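Plinetti School of Make-up, Skekinville
Foundation course, Handout 3
The brush and its place on the table

Please read before the March practical. Bring the handout with you, the margins are wide so you can write in them.

1. Why we spend one hour on this

Many students come to the first practical with a good eye for colour and a brush bag in a sad condition. Powder of last month is in the bristles, the handle is sticky, the tip of one brush is bent under another. A brush in this state puts the colour on in patches, and then the student thinks that her hand is wrong. So in this session we do not make up any face. We work only with one powder brush, one cup and a clean table.

2. The parts of a brush

You need three words for this course, and I will use them all the time.

Head: the hair or bristles, whatever they are made of. For powder we take a head which is round and full.
Ferrule: the metal tube between head and handle. Inside it is the glue that holds the bristles.
Handle: the part for the hand. It may be long or short, and on many brushes it becomes thinner toward the end.
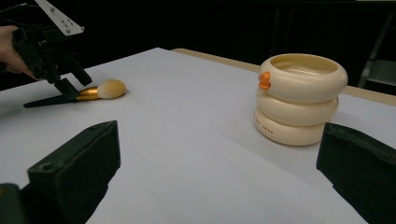 When you judge a brush in a shop, look first at the join between ferrule and handle. Hold the ferrule in one hand and the handle in the other and try to turn them, gently. If there is movement, leave the brush in the shop. After this look at the shape of the head from the side. A powder brush should have a dome, like the cream-coloured head on the brush with the black handle and the shiny gold-coloured ferrule; a flat top belongs to a foundation brush, and the two are not exchanged. The colour of the ferrule tells you nothing about quality. Gold, silver and black ones are all sold at every price.

Then press the head lightly on the back of your hand and lift it. The bristles should come back to their shape. If you find loose hairs on your skin, one or two are normal with a new brush, and more than this is a bad sign.

3. Where the hand goes

Hold near the ferrule and you have more pressure and more control. Hold at the end of the handle and the touch becomes light, but also less exact. Beginners nearly always hold too close. For loose powder I ask you to start in the middle of the handle and to move your fingers back when you feel that the colour is too strong.

Do not hold the head itself. Oil from the fingers goes into the bristles and the powder sticks there.

Exercise A. Make 20 strokes with a dry brush on the inside of your arm, holding at the ferrule. Make 20 more, holding at the end. Write one sentence about the difference.

4. The cup

The cup on the table has one job, to keep the heads in the air. It can be a drinking glass, a ceramic pot, a child's cup with a funny shape, I do not mind. I mind these things:

It must be heavier than the brushes, or it falls over when you take the last one.
It must be wide enough that the heads do not push each other.
It must be easy to wash inside. Powder falls down and collects at the bottom, and people forget it for years.

Rounded shapes are pleasant to look at, but if the outside has folds or rings, wipe also between them. Dust from powder sits in every fold.

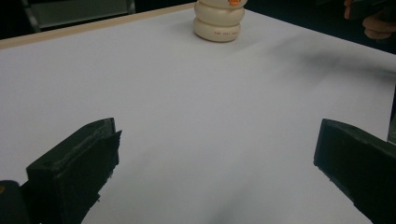

Place the cup at the far side of the table, on the side of your working hand. Too near, and your sleeve will catch it. Between the cup and yourself the table stays free, so that there is always a clear place to put down the brush you are using. In the Lakatos Room the tables are narrow, so please do not put your telephone and your drink on this free part as well.

A light surface is better than a dark one for this work — you see at once where the powder has fallen. If your table at home is dark, put a sheet of white paper on it.

5. Lying down or standing up

Students ask this every term. My answer depends on the moment.

During the work: the brush may lie on the table. Put it flat, with the head over a clean surface, and do not let it roll. A round handle on a smooth table rolls very easily, so check that your table is level.

After the work, dry brush: standing in the cup, head up.

After washing: lying flat on a towel, with the head a little over the edge of the table so the air can go around it. Never standing with the head up while it is wet. The water runs down into the ferrule, the glue becomes soft, and after some weeks the head begins to move. This is the most common reason for a broken brush that I see in the course.

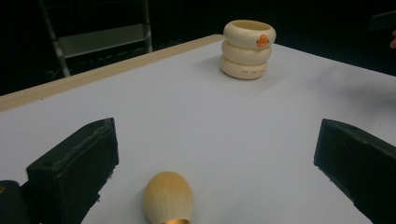
6. Washing, short version

We use the Jamow brush soap that is kept beside the sink. At home a mild soap without perfume is good enough.

Wet only the head, and point it down under the tap. Lukewarm water.
Rub a little soap in your palm and turn the head in it, small circles.
Rinse, still pointing down. Repeat until the water is clear.
Press the water out with a towel. Do not pull.
Give the dome its shape again with your fingers (now the fingers are allowed, if they are clean).

A big powder brush may need until the next morning to be dry. Please do not use a hair dryer on it.

7. Points for the practical

The practical gives 13 points of the 100 for the whole unit. I look at how you check the brush, how your table is arranged, the two ways of holding, and the washing. If your brush is old this does not cost you points — if it is dirty, it does.

Bring: one powder brush, one cup, one small towel, white paper if you like it better than the table. Long sleeves should be rolled up.

Exercise B, to do at home. Empty your brush cup and wash it. Put back only the brushes you have used in the last month. The others go in a drawer, dry, in a clean cloth.

Next handout: sponges, and how long one may keep them.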